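Notebook, hand-held gripper station, bay two
Monday, started 8:40

OK so the left unit is back together and I want to get this down before I forget which screw went where (I already forgot once, see last month's page, the one with the coffee on it).

Symptom on Friday's sheet was "fingers lag on close." I squeezed it a few times and yes, there's a mushy bit right at the start of travel, then it catches up. The right unit does it too but much less. My first guess was the trigger spring, and I was wrong! Spring is fine, I measured it against the spare from the Parnutico kit and they match. The slop was all in the finger joints. The pins had worked themselves a groove and the fingers could rock before they moved.

What I did, in order:
Unplugged the unit at the bench end. Please unplug at the bench end and leave the gripper end alone, that connector is tired.
Backed out the finger screws, kept left and right in separate lids.
Swapped both pins for the longer ones from the Ploltorlow drawer. They stick out a hair on one side, I filed them flush.
Tiny dab of grease. Tiny! Last time somebody (me) used so much that it crept down onto the pads and everything slid out of the grip.
Screws back in, finger tight, then a quarter turn. The threads are in printed plastic and they will strip if you lean on them, ask me how I know.

The counter on the Grønli logger said 1,010 closes since the last service on the left one. We had written 2,000 on the schedule as the service interval and I think that's just too long for these pins, so I crossed it out and put 600. If the new pins look good at 600 we can argue about stretching it. I'd also like a quick wiggle check every 300, takes a minute, hold the body and try to rock each finger sideways with your thumb. Any click you can feel, write it down.

Cables next. The left one had picked up a twist again and was pulling the unit over toward the table edge, so I unplugged it, let it hang and spin itself out, and plugged it back in. Much nicer in the wrist. I'm tempted to hang both from the ceiling rail but then we'd be ducking under them all day, so not yet.

11:15, table set up again, both units on. Open jaws over bare table first, then the bowl and the wastebasket:
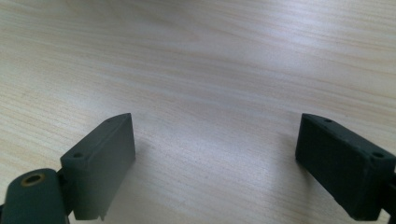
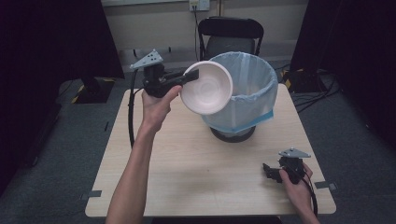
Closing feels crisp on the left now, no mush at all, and I could hold the rim of a bowl without squeezing like I was juicing a lemon. The right one feels sloppy by comparison (funny how that works, it was the good one on Friday). I'll do its pins after lunch if the drawer has two more long ones, otherwise it waits for the next Tarow order.

Zeroing: after the pin swap the open reading on the left came up a little wide in the Tarow software, which makes sense, the fingers now go all the way to the stop. Re-zeroed with the fingers shut, then open, then shut again. Do it twice, the first pass never sticks for some reason. I have not looked into why and I'm not going to this week.

Still to do:
Right unit pins.
Look at the threaded inserts on both bodies, one felt a bit loose in the spare shell and I want to know if they're all like that.
Print another set of fingers. The scuffed ones are fine for now but we have no backup set.
New label on the grease. The old one fell off and it looks exactly like the hand cream.

2:30, drawer had exactly one long pin. Ordered more, right unit stays as it is until they come.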